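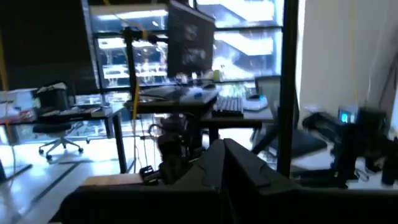

A small black clamp on a light wooden tabletop, with a monitor on a pole behind.

Looking After Mountain Gear at Home
23/05/2022 -- 8 min read

Search this site Enter keyword Go

Most of the damage I find on my climbing and winter walking gear happened in the house. A jacket got stuffed in a bag damp, a pair of crampons rusted in the trunk, a rope sat under a shelf that had a leaky bottle on it. The jobs below are the ones I do on a table in the basement between trips, with ordinary tools. If the maker's instructions for your item say something different, follow the maker.

Before you start

Cover the table with an old sheet. Dirt from boots and rope gets into everything, and metal filings are worse. Do the fabric jobs first and the filing last, then throw out whatever is on the sheet before you fold it.

Keep these in one box:

- an old toothbrush
- a soft nylon brush
- an 8-inch mill file
- 200-grit wet and dry paper
- light machine oil
- cotton rags
- a roll of masking tape
- a permanent marker and some luggage tags

Ropes

A dirty rope is stiff and wears out faster, and it turns your hands and belay device black. Fill the bathtub with cool water and rinse the tub well beforehand, so there is no cleaner left in it. Feed the rope in loosely. Move it around with your hands, let it soak for 10 minutes, and drain. Repeat until the water stays fairly clear. Three tubs is usual for mine at the end of the season.

If plain water doesn't do it, use a soap made for ropes. I use the Lavemico rope wash. Do not use bleach, fabric softener or regular laundry detergent.

To dry it, flake the rope back and forth over a clean drying rack in a shaded room. Turn it over once a day. Mine takes two or three days in the basement with the window open, longer in wet weather. Keep it out of the sun and away from heaters.

While the rope is going back in the bag, run every foot of it through your fingers. Stop at anything flat, lumpy, mushy or fuzzy and bend the rope there. If it folds flat like a piece of ribbon, or if you can see core, stop using it. Old rope makes a good boat line or a border for a flower bed, but cut it up first so it doesn't find its way back to a crag.

Harnesses and slings

Wash these by hand in a sink of lukewarm water with a little mild soap, rinse twice and hang them up in the shade. Look hardest at the tie-in points and the belay loop. Webbing that has faded a lot, or gone stiff and shiny in one place, should be retired even if nothing is cut.

Never write on load-bearing webbing with a marker. Put the date of purchase on the maker's label or on a luggage tag clipped to a gear loop.

Carabiners with sticky gates

Usually it is just grit. Hold the carabiner in a bowl of warm soapy water and work the gate open and shut, scrub around the hinge with the toothbrush, rinse in clean water and let it dry fully. Put one drop of dry lubricant on the hinge, work it in, and wipe off all the rest. Heavy oil picks up dirt and will have you back at the sink in a month.

Run a fingertip around the inside curve where the rope goes. A sharp ridge there will cut into a rope, so a carabiner with one goes in the metal recycling. The same goes for one with a bent gate or a crack, or one with a gate that still sticks after cleaning.

Ice axes

Use a hand file and never a bench grinder. A grinder heats the steel, and steel that has been overheated goes soft and won't hold a point. Clamp the head with a scrap of wood on each side so the jaws don't mark it, and tape over the parts of the pick you aren't working on. Wear gloves.

File in one direction, away from the shaft, and lift the file on the way back. Follow the shape the pick came with. Take off as little as you can -- a general walking axe needs to be serviceable, and a razor edge only makes holes in your pants. Finish by rubbing off the burr with the wet and dry paper.

Wipe the whole head with a rag that has a few drops of oil on it. Check the rivets or bolts for movement at the same time.

Crampons

Dry them as soon as you get home. I stand mine on newspaper overnight and then go over them with the oily rag. Surface rust comes off with the wet and dry paper.

Sharpen the points by hand, the same way as the axe. File front points from the top, and the down points along their narrow edges, leaving the flat faces alone. When you have filed and filed and the points are getting noticeably short, buy new ones.

Look over the straps, the anti-balling plates and the center bars. Any crack in the metal finishes the pair. Try them on your boots before the first snow. I do it in October, when there is still time to get a part sent out.

Leather boots

Take out the laces and insoles. Brush off the dry mud, then wash with cool water and the nylon brush, getting in behind the tongue where grit wears through the stitching. Loosely fill the boots with newspaper and change it when it's wet through. Dry them at room temperature. Boots left by a stove can crack across the toe crease, and the glue holding the sole on may let go as well.

Put wax or conditioner on while the leather is very slightly damp, unless the can says otherwise. Brulitz boot wax goes on well with bare fingers. Work it into the seams and along the edge of the rand, leave it overnight, and buff. Two thin coats are better than one thick one. On suede or fabric use a spray instead, as wax will flatten the nap.

Press the sole hard with your thumbs near the heel and toe. If it crumbles or pulls away, the midsole is breaking down and a repair shop should see it. This happens to boots that have sat in a closet for years just as it does to used ones.

Waterproof jackets and pants

When rain stops beading and the face fabric goes dark, wash the garment before you decide the coating has failed. Close all the zippers, loosen the drawcords and empty the pockets. Run an empty rinse first to clear old detergent from the drawer and the drum. Use a technical wash, and add a second rinse.

If the care label allows it, tumble dry on low. The warmth often brings the beading back with no other treatment. If it doesn't, use a wash-in or spray-on proofer. Spray-on is the one for anything with a wicking lining.

For a stiff zipper, brush the teeth clean and rub a zipper stick or a plain candle stub along them. Skip the candle on the coated waterproof type and use the maker's lubricant.

Down sleeping bags

Wash a bag only when it has lost loft or smells. Air it after every trip. When it does need a wash, use a large front loader with down soap, and take out the weight of water by pressing it. Never lift a wet bag by one end, as the inner baffles can tear. Dry on the lowest heat with a couple of clean tennis balls, and stop every half hour to break up clumps by hand. It takes most of an afternoon.

Store it loose in a big cotton sack or an old pillowcase.

Stoves

Take the stove outside before you open any fuel connection. Check rubber O-rings for cracks and replace them if they look flat. Clear the jet with the tool that came with it. A sewing needle can widen the hole and change the flame.

Fuel canisters live in a cool, airy place away from anything that burns. My attic gets to 95 degrees in summer, so no fuel goes up there, and neither do boots.

Storage

Cool, dry and dark suits nearly everything. Keep rope, harness and slings well away from car batteries, paint, solvents and bug spray. Battery acid fumes can weaken nylon without leaving any mark. I keep textiles in a lidded bin upstairs and metal on hooks in the basement, with corks on the axe points.

Take the batteries out of headlamps and put them in a small bag tied to the strap. Leave water bottles and bladders open. A bladder with a bit of paper towel pushed inside dries much faster, or it can go in the freezer once it's clean.

Tag each item with the date you last checked it -- luggage tags cost next to nothing and save a lot of guessing the next fall.

Related
Patching a tent floor with seam sealer
Kan folding saw: cleaning and storing the blade
Getting pine sap out of fleece
A drying rack for the Barnstead mudroom
How to sharpen ski edges on a kitchen counter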